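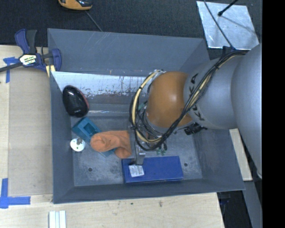

Part-time Archive Assistant, Martinelli Seed Library

Posted Tuesday, October 18, 2022

The Martinelli Seed Library in Kollow is hiring a part-time archive assistant. We keep vegetable and grain seed from home gardeners and small farms and lend it out each spring. The collection holds 982 named varieties, and another 786 packets came to us last year from the Skelline estate. Most of those have handwritten labels, and a good number have no label at all. Sorting them out is the main reason for this job.

The position runs through the end of May. It may be extended if our grant is renewed, but please don't count on that when you apply.

What you will do

Match the Skelline packets to the notebooks that came with them. The notebooks are partly in Italian.
Enter each packet in the catalog with the grower, the place and the year of harvest.
Set up germination tests on damp paper and record the results at the end of each test.
Repack seed into paper envelopes and put them away in the cold room.
Answer borrower mail two mornings a week during lending season.

What we are looking for

You should have clear handwriting and be comfortable with a spreadsheet. You will be on your feet for part of the day and will lift boxes of up to 30 pounds. Some reading knowledge of Italian is a plus. You do not need a degree in botany. If you have saved your own beans or tomatoes for a few seasons, tell us about it.

Hours and pay

Twenty hours a week, on a schedule we will work out with you. Pay is $1,295 every two weeks before taxes. There is paid sick time but no health coverage with this position. Parking is free behind the building, and the Plillik Road bus stops across the street.

You will report to Assunta Cirillo, who runs the collection. Lino Sartori handles the cold room and will train you on the testing procedure in your first week.

How to apply

Send a resume and a one-page letter by mail or drop them off at the front desk. Include the names of two people we can call. We read applications as they come in and will close the posting when the job is filled. Interviews are held in person and take roughly an hour, including a short labeling exercise. Please tell us ahead of time if you need any accommodation for the visit.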